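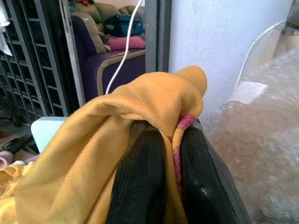 7월, 오전 9시 20분
콤빌(Comville) 염색 작업실 노트
쓰는 사람: 이마니(Imani Makokha)

어제 저녁에 양파 껍질 염액을 다시 끓였다. 지난번 염액은 냄새가 시어져서 버렸다. 뚜껑을 덮은 채로 창가에 둔 것이 잘못이었다고 생각한다. 이번 것은 북쪽 벽의 선반 아래에 두었고, 통에 제 이름과 내용물을 적은 종이를 붙였다. 다른 분들도 통을 옮기실 때는 종이를 같이 옮겨 주시기 바란다.

재료는 마른 껍질이다. 시장에서 받은 자루 하나에 붉은 껍질이 꽤 섞여 있어서 손으로 골라냈다. 붉은 껍질이 조금 들어가도 노란색이 나오기는 하지만, 색이 갈색 쪽으로 내려간다. 나는 이번에 그 내려가는 것을 피하고 싶었다. 고르는 일에 오전이 거의 다 들어갔다. 골라낸 붉은 껍질은 버리지 않고 에스테르(Esther Kirui) 씨에게 드렸다. 에스테르 씨는 철 매염으로 올리브색을 시험하고 있어서 붉은 것이 필요하다고 했다.

껍질은 물에 하룻밤 담가 두었다가 불에 올렸다. 전에는 바로 끓였는데, 담가 둔 쪽이 첫 물부터 색이 진하다. 온도는 90도까지만 올리고 그 이상은 올리지 않았다. 팔팔 끓이면 색이 탁해진다는 말을 여러 사람에게서 들었지만, 내가 직접 비교한 적은 없다. 다음에 작은 냄비 두 개로 비교해 볼 것. (이 말을 봄에도 적었다. 아직 하지 않았다.)

거르는 천은 두 겹으로 했다. 한 겹으로 하면 껍질 가루가 남고, 그 가루가 기모 천의 털 사이에 들어가서 헹굼이 길어진다. 거른 뒤 염액의 양은 2000밀리리터이고, 눈금이 있는 유리 주전자로 쟀다. 이 주전자의 눈금은 윗부분이 많이 지워졌으니 새로 사는 것이 좋겠다.

매염

원단은 발리아(Ballia)에서 온 모직 자투리이다. 한쪽 면만 기모가 된 것과 양쪽 면이 다 기모가 된 것이 섞여 왔다. 주문서에는 이 구별이 없었다. 와풀라(Wafula Rweyemamu) 씨가 전화로 물어보았고, 자투리는 섞어서 보내는 것이 규칙이라는 대답을 받았다. 그러면 우리가 나누어야 한다. 한쪽 면 것은 파란 실로, 양쪽 면 것은 흰 실로 귀퉁이에 표시를 했다. 흰 실은 염색이 되면 같이 노랗게 되어 버려서 좋은 선택이 아니었다. 흰 실이 면실이었기 때문에 그래도 원단보다 연하게 물들어서 찾을 수는 있었다. 다음에는 다른 색의 폴리에스테르 실을 쓴다.

마른 상태의 원단 무게는 모두 합해서 1000그램이다. 저울의 영점을 두 번 확인하고 적었다.

먼저 중성 세제로 빨았다. 방직할 때의 기름이 남아 있으면 매염이 얼룩진다. 누르미(Nurmi) 세제를 썼는데, 지난 겨울에 쓰던 것보다 거품이 적어서 헹구기가 편하다. 향이 없는 것으로 사 왔다. 향이 있는 것은 색에 영향이 있는지 없는지 모르겠으나, 작업실에서 머리가 아프다는 사람이 있었다.

명반은 원단 무게의 십분의 일보다 조금 많게 넣었다. 정확한 값은 냉장고 옆의 표에 있다. 뜨거운 물에 명반을 완전히 녹인 다음에 미지근한 물에 부었고, 젖은 원단을 넣고 천천히 온도를 올렸다. 모직은 갑자기 뜨거워지면 줄어든다. 저을 때도 세게 젓지 않고 나무 막대로 아래에서 위로 들어 올리듯이 했다. 주석산은 반쪽에만 넣었다. 주석산을 넣은 쪽이 더 밝은 노랑이 된다고 책에 쓰여 있어서, 그것을 눈으로 확인하고 싶었다.

불을 끈 뒤에 그대로 식혔다. 나는 성격이 급해서 전에는 한 시간쯤 지나면 꺼냈다. 이번에는 밤새 두었다. 추웨(Qiuyue Yan) 씨의 공책을 보고 따라한 것이다. 추웨 씨의 공책은 글씨가 작지만 아주 친절하다. 빌려 보고 싶은 분은 본인에게 물어보시기 바란다.

염색

오후 2시에 시작했다. 창문을 열었지만 바람이 없어서 방이 더웠다. 염액 통 두 개를 나란히 놓고, 왼쪽 통에 주석산을 넣은 원단, 오른쪽 통에 넣지 않은 원단을 담갔다. 원단은 넣기 전에 미리 적셔 두었다. 마른 채로 넣으면 접힌 자리에 색이 들어가지 않고 줄이 생긴다.

처음 몇 분 동안은 두 통의 차이를 전혀 느끼지 못했다. 그 다음부터 왼쪽이 조금 레몬색에 가깝고 오른쪽이 조금 겨자색에 가까운 것 같았다. 그런데 왼쪽 통이 창문에 더 가깝다. 그래서 차이가 빛 때문인지 약 때문인지 잘 모르겠다는 생각이 들었고, 칸찬(Kanchan Pal) 씨에게 아무 설명 없이 보아 달라고 부탁했다. 칸찬 씨는 통의 자리를 바꾸어 보라고 했다. 바꾸었더니 그래도 같은 원단이 더 밝게 보였다. 이 방법은 간단하고 좋다. 앞으로도 비교할 때는 자리를 바꾸어 본다.

한 가지 실수가 있었다. 오른쪽 통에서 원단 한 장이 공기를 품고 떠올랐는데, 내가 전화를 받는 동안 위로 나온 부분이 마르기 시작했다. 그 자리에 손바닥만 한 연한 얼룩이 남았다. 다시 담갔더니 얼룩이 많이 약해졌지만, 비스듬히 보면 아직 보인다. 이 원단은 견본으로 쓰지 않고 따로 빼 놓았다. 떠오르는 것을 막으려면 도자기 접시를 위에 얹으면 된다고 와풀라 씨가 말했다. 쇠 접시는 안 된다. 법랑이 벗겨진 접시도 안 된다.

염색이 끝난 원단도 염액 속에서 식혔다. 헹굼 물의 온도는 염액의 온도와 비슷하게 맞추었다. 첫 번째 헹굼 물은 진한 노랑이었고, 네 번째부터 거의 맑았다. 손으로 비틀어 짜지 않고 수건에 말아서 눌렀다.

기모 면의 느낌에 대해서 적어 둔다. 염색 전과 비교하면 털이 조금 눕고 서로 엉긴다. 완전히 마른 뒤에 부드러운 솔로 한 방향으로 빗으면 거의 돌아온다. 젖었을 때 빗으면 털이 빠진다. 나는 작은 조각으로 해 보고 알았다. 한쪽 면만 기모가 된 원단은 마를 때 가장자리가 기모가 없는 쪽으로 조금 말린다. 스팀을 멀리서 주고 손으로 펴면 된다.

가장자리 장식에 대하여

히노라(Hinora) 건으로 받은 질문에 대한 답을 여기에 같이 쓴다. 히노라에서는 무릎 담요의 가장자리에 무늬 있는 면 테이프를 두르고 싶어 한다. 질문은 테이프를 먼저 박고 나서 염색할 수 있는가 하는 것이었다.

내 대답은 할 수 없다는 것이다. 첫째로 모직과 면은 줄어드는 정도가 다르다. 작은 조각으로 시험했을 때 모직이 더 많이 줄어서 테이프가 물결처럼 울었다. 둘째로 무늬의 밝은 부분에 노란 물이 들어서 원래의 색이 남지 않는다. 분홍이나 빨강 계열이면 주황 쪽으로 간다. 히노라에서 고른 테이프 가운데 두 종류가 그런 계열이다.

그러므로 순서는 원단 염색, 건조, 다림질, 재단, 테이프 달기가 된다. 테이프도 먼저 한 번 빨아서 줄여 놓아야 한다. 그리고 붉은색 테이프는 빨 때 물이 빠지는지 꼭 확인해야 한다. 확인하는 방법은 젖은 흰 면 조각을 테이프 위에 놓고 다리미로 누르는 것이다. 흰 조각에 색이 묻으면 그 테이프는 노란 담요에 쓸 수 없다. 에스테르 씨가 테이프 견본을 가지고 있으니 이번 주 안에 같이 해 보기로 했다.

바느질 쪽에서도 의견이 있었다. 기모 원단은 노루발 밑에서 밀리기 때문에, 위쪽의 테이프와 아래쪽의 원단이 끝에 가서 어긋난다. 칸찬 씨는 시침핀 대신에 손으로 시침질을 하고 싶다고 했다. 시간이 더 걸리니 견적에 넣어야 한다. 나는 바느질을 잘 모르므로 칸찬 씨의 의견을 그대로 적는다.

빛 시험

창가에서 하는 간단한 시험이다. 정식 시험은 아니고, 우리끼리 비교하기 위한 것이다. 두꺼운 종이 두 장 사이에 원단 조각을 끼우고 반은 가리고 반은 내놓는다. 남쪽 창에 48시간 두고 한 번 보고, 그 뒤에는 한 달 동안 계속 둔다.

첫 번째 결과만 우선 쓴다. 명반만 쓴 조각은 가린 곳과 내놓은 곳의 경계가 아주 희미하게 보인다. 주석산도 넣은 조각은 경계가 조금 더 잘 보인다. 밝은 노랑일수록 빠지는 것이 눈에 잘 띄는 것인지, 정말로 더 많이 빠지는 것인지, 이것만으로는 말할 수 없다. 비교용으로 봄에 만든 메리골드 조각도 같이 끼웠다. 메리골드는 아직 경계가 보이지 않는다.

양파 껍질의 노랑은 빛에 약하다고 모두 말한다. 나도 그렇게 알고 있다. 다만 담요는 커튼과 달라서 하루 종일 햇빛을 받지는 않는다. 히노라에는 약하다는 사실을 먼저 알리고, 메리골드로 바꾸는 안도 같이 보내는 것이 맞다고 생각한다. 메리골드는 가격이 더 높고, 말린 꽃의 색이 봉지마다 고르지 않다. 추웨 씨는 두 가지를 섞자고 한다. 섞으면 다음 주문에서 같은 색을 다시 내기가 어려워지니 나는 조금 걱정이다. 이 부분은 아직 정하지 않았다.

세탁 견뢰도는 흰 면과 흰 모직을 덧대어 꿰매고 손빨래로 보았다. 면에는 묻지 않았고 모직에는 아주 조금 묻었다. 헹굼이 모자랐을 가능성이 있다. 같은 원단을 한 번 더 헹구어서 다시 해 볼 것이다.

오후 6시, 덧붙임

와풀라 씨가 오른쪽 통의 남은 염액에 새 원단 조각을 넣어 보았다. 두 번째 물인데도 꽤 예쁜 연노랑이 나왔다. 안감이나 주머니에 쓰면 좋을 것 같다. 남은 염액은 병에 담아 냉장고 아래 칸에 넣었다. 음료수가 아니므로 병에 크게 써 놓았다.

산도 종이가 얼마 남지 않았다. 그리고 콤빌의 수돗물은 저녁때 잰 것과 아침에 잰 것이 조금 다르게 나온다. 종이가 오래되어서 그런지도 모르니, 새 종이가 오면 같은 날에 두 번 재어 본다.

할 일
테이프 물 빠짐 시험 (에스테르 씨와 같이)
작은 냄비로 끓는 물과 낮은 온도의 비교
주전자, 산도 종이, 표시용 실 주문
발리아에 기모 면을 나누어 보낼 수 있는지 다시 문의, 추가 요금도 물어보기
얼룩이 있는 원단은 버리지 말 것. 칸찬 씨가 시침질 연습에 쓴다고 한다.

내일은 내가 오후에만 나온다. 창가의 조각은 그대로 두시고, 종이를 열어 보지 않으시기 바란다.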